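Kullier Clear Book Covering Film, Repositionable

Home / Book Care / Covering Film / Rolls

Sold by the roll
Widths: 15 inch, 18 inch
Finish: gloss or matte
In stock, ships from our Clatano warehouse

Overview

Kullier film is a clear polypropylene sheet with an acrylic adhesive on one side and a printed paper backing on the other. It is made for covering books that get handled a lot: library stock, class sets, shop manuals, cookbooks, field guides. The adhesive is slow to grab. You can lift the film and lay it down again for a few minutes after it first touches the cover. After a day it is set and should be treated as permanent.

We have carried this film since we stopped making our own. It replaces the old Mabaso vinyl, which some customers still ask for. The vinyl was thicker and felt tougher in the hand, but it shrank over time and pulled the boards inward on larger books. Polypropylene holds its size much better. If you have Mabaso rolls left over they are still fine for signs and shelf labels.

What the film is for

Use it on hardcover books with printed boards, on paperbacks, and on booklets with a coated cover. It also works on maps and charts if you have a large flat table and a second pair of hands.

Do not use it on cloth bindings, leather, suede-feel covers, or anything with loose gold stamping. The adhesive does not bond well to cloth and will lift pigment from stamping if you try to take it off. For books with a separate paper dust jacket, use Trisell jacket sleeves. They have no adhesive on the jacket at all, and you can take them off later without harm. Do not use any adhesive film on a book you think has resale or collector value.

Choosing a width

The 15 inch roll covers most textbooks, novels and reference books. You need the height of the book plus at least an inch at the top and an inch at the bottom to fold over the boards. The 18 inch roll is for atlases, art books, and tall picture books. It costs more per foot, so if you only have a few tall books it may be cheaper to buy one roll and share it with another department.

Both rolls are 55 feet long. A roll covers some 40 hardcovers of ordinary textbook size if you cut with care. Thin paperbacks will go further. The backing has a printed grid with one-inch squares, and cutting along the lines keeps your edges straight without a ruler.

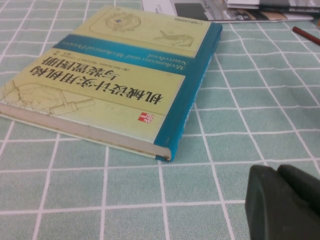

Covering a hardcover takes one piece of film, cut wide enough to go across the front, around the spine and across the back, with an extra inch and a half on each side. Open the book flat on the backing to measure, then close it and check again, because a thick spine takes up more film when the book is closed. Wipe the boards with a dry cloth. If you are new to this, pick a cover with something printed across it to line up against. The blue-teal band that crosses the pale yellow-green cover and carries on around the edge to the spine is a good kind of guide: set a straight edge of the film parallel to the band on the front, and check it against the spine as you come around. Covers with no lines on them are harder, and on those you should work from the hinge.

Steps

1. Cut the film to size and lay it backing side up.
2. Peel the backing from a strip down the center, about as wide as the spine. Fold the loose backing under.
3. Stand the book on its spine over the bare strip and lower it straight down.
4. Press the spine area, then run the edge of a bone folder along both hinges.
5. Pull the backing off one side a little at a time while smoothing the film from the spine outward.
6. Turn the book over and do the other side.
7. Cut the corners at an angle, leaving a little more than the thickness of the board.
8. Clip the film at the head and tail of the spine and trim the small tabs away.
9. Fold the top and bottom edges in, then the long edges. Press well.

Leave the book closed under a light weight overnight. The hinges will feel stiff the first few times it is opened. If the film pulls away at the hinge, it was stretched too tight there, and a new piece is the only real fix.

Bubbles

Small bubbles usually go down within a day. Larger ones can be pricked with a fine needle at one side and pressed flat toward the hole. A long crease will not press out. If you catch it in the first few minutes, lift the film back past the crease and lay it again.

Gloss or matte

Gloss is clearer and wipes clean more easily. Matte cuts glare under overhead lights and does not show fingerprints, but it softens dark colors a little and makes small type slightly harder to read. Schools mostly buy gloss. For barcodes, put the label on the book first and the film over it. Some older scanners have trouble reading through gloss at a steep angle. Test one book before you do the whole shelf.

Removal

Within the first few minutes the film lifts off most coated covers. After that, expect it to take some of the surface with it. Warming the film with a hair dryer on low can help on laminated boards. We do not recommend solvents.

Storage

Keep rolls in the tube with the end cap on, standing upright, in a dry room. Rolls stored on their side under other stock develop flat spots, and the flat spots show up as faint bars across the cover. Film that has been kept in a hot car or near a heater may not release from the backing cleanly.

Specifications

Material: clear polypropylene
Adhesive: acrylic, pressure sensitive
Backing: paper, one-inch printed grid
Widths: 15 inch, 18 inch
Roll length: 55 feet
Finish: gloss, matte
Core: cardboard

The matte finish in the wider roll is made to order and is next due in April. Orders placed before then will be held and shipped when it arrives. You will not be charged until it ships.

Goes with

Kullier bone folder, 6 inch
Kullier squeegee with felt edge
Trisell jacket sleeves, assorted heights
Replacement blades for the Clatano rotary trimmer

Ordering and returns

Unopened rolls can be returned for a refund. Opened rolls can be exchanged if the adhesive or the backing is faulty; please keep the tube label, which has the batch number on it. Schools and libraries can order on a purchase order. Cut lengths are not available, but sample squares of both finishes are free on request.

For help with sizes or large orders, write to Annatjie Mkhize in customer service. Please include the height and thickness of the tallest book you plan to cover.

Page last updated Sunday, March 8, 2020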